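Search this site Enter keyword Go

Muddy Jerseys, Stinky Cleats and Other Soccer Season Chores

July 2025
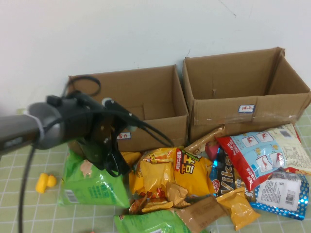 Snack packages and two open cardboard boxes on the table.

Summer league is on at the Kostuseck fields and my laundry room smells like a swamp again. I've been washing soccer uniforms for a houseful of players (and one grown man who still thinks he's a winger) for 12 years now, and I get asked the same things on the sidelines over and over, so I finally sat down and typed it all up. None of it is fancy. Most of it I figured out by ruining something first.

Mud

Let it dry! I know it's tempting to run straight to the sink with a shirt that's brown from collar to hem, but wet mud just smears down into the knit. Hang it over the porch rail or the side of the tub and go eat dinner. Once it's crusty, take it outside and whack it against something, then go over it with a dry brush. I use an old vegetable brush that got demoted. Then rinse from the inside of the shirt so the water pushes the dirt back out the way it came in.

If there's still a shadow after that, rub a little dish soap into it and leave it for 25 minutes. Then wash it cold. Check it before it goes anywhere near the dryer. I once cooked a brown streak into a white away jersey and it stayed there all season, right across the shoulders, for every parent in the league to admire.

Grass

Grass is a different animal from mud and it took me ages to treat it that way. It's basically a dye. What works for me is a paste of powdered laundry detergent and a bit of water, worked in with an old toothbrush and left on for half an hour or so. I like the Arow powder, the plain kind without perfume, but I've used store brand when they were out and it did fine. White vinegar half and half with water is my second try if the knees of the pants are still green. Don't use chlorine bleach on polyester, even white polyester. It can go yellow on you and then you've got a whole new problem. And don't mix the vinegar with bleach or put one on right after the other, ever, in any laundry situation.

Blood

Cold water and patience. Soak it, change the water when it goes pink, soak it again. A dab of hydrogen peroxide works on white socks, but try it on a hidden seam before you put it on team colors. I keep a small bottle in the cupboard over the washer for goalkeeper days.

Numbers and names

Those iron-on numbers peel if you look at them wrong. Turn the shirt inside out, wash it cold on the gentle cycle, and hang it to dry. No fabric softener either, it leaves a coating on sports fabric that holds the smell in, and I think it makes the numbers lift sooner too (can't prove that one). If a corner has already started to curl, lay a piece of baking parchment over it and press with a warm iron for a few seconds at a time, no steam. Let it cool all the way before you peek. I have saved a number 5 this way twice.

The smell

Ok so this is what everybody really wants to know about. For shirts, a soak in a sink of cool water with a cup of white vinegar before the regular wash takes care of most of it. For shin guards, peel off whatever straps and sleeves come off and wash those with the socks. The hard part gets wiped down with soapy water and then stood up somewhere with air moving past it. Ours go on the windowsill. Please do not zip them back into the bag, I'm begging you.

Goalie gloves need a rinse in lukewarm water while you're wearing them, like you're washing your hands. Squeeze, don't wring. Then hang them in the shade, the palms dry out and crumble if they sit in hot sun or on a radiator. I put them away very slightly damp, which sounds wrong, but latex palms don't like being bone dry.

Cleats

Bang them together outside, sole to sole. Dig the leftovers out from around the studs with a popsicle stick or an old butter knife. Pull the insoles and the laces. Insoles get a scrub and go on the rack by themselves, laces go in the wash in a sock with a knot in it. Wipe the uppers with a damp rag and stuff them with newspaper, and swap the paper after 2 hours because the first batch will be soaked. By morning they're usually wearable. We don't get a paper anymore so I take my neighbor's.

Never put them in the dryer. I did it, the glue let go at the toe, and we had practice the next day. If the toe does come loose and the shoe is otherwise fine, Mathur contact glue from the hardware store held for the rest of that season. Rough up both sides with sandpaper first, put it on thin, wait till it's tacky, and then clamp it overnight. A fat rubber band and a stack of cookbooks is my clamp.

The bag

Empty it every single time. That's the tip. Turn it upside down over the driveway and shake it, and you'll get tape, orange peel, turf crumbs and one sock that belongs to somebody on another team. Those little black turf crumbs will get into your washer if you let them, so shake the socks out too, inside out. Once a month I wipe the lining with a rag and some diluted dish soap and leave the bag open on the line all afternoon. A dryer sheet in the side pocket helps a bit in between.

The ball

Soft ball? Put a drop of glycerin or silicone oil on the pump needle before you push it in. Going in dry is how valves get wrecked. Wipe the ball down with a damp cloth after a wet game and don't leave it in a hot trunk. If it's a slow leak, squeeze it under water in a bucket and watch where the bubbles come from. Valve leaks can sometimes be coaxed along with another drop of oil. If it's coming from a seam I give up and it becomes the yard ball.

Comments

grassstainqueen: The parchment trick worked on my daughter's jersey!! The 7 was hanging on by a thread. Thank you

Livik Mom: Do you do the vinegar soak on the black shorts too? Worried about fading.

Reply from page author: I do, cool water, and ours have stayed black. Try one pair first if they're new.

oldkeeper: Baby shampoo for the gloves. Been doing it for years, cheaper than the special glove wash.

t_in_the_rain: I use a boot brush screwed to a board by the back door. Keeps most of it out of the house

Contact | Copyright 2025 | Back to top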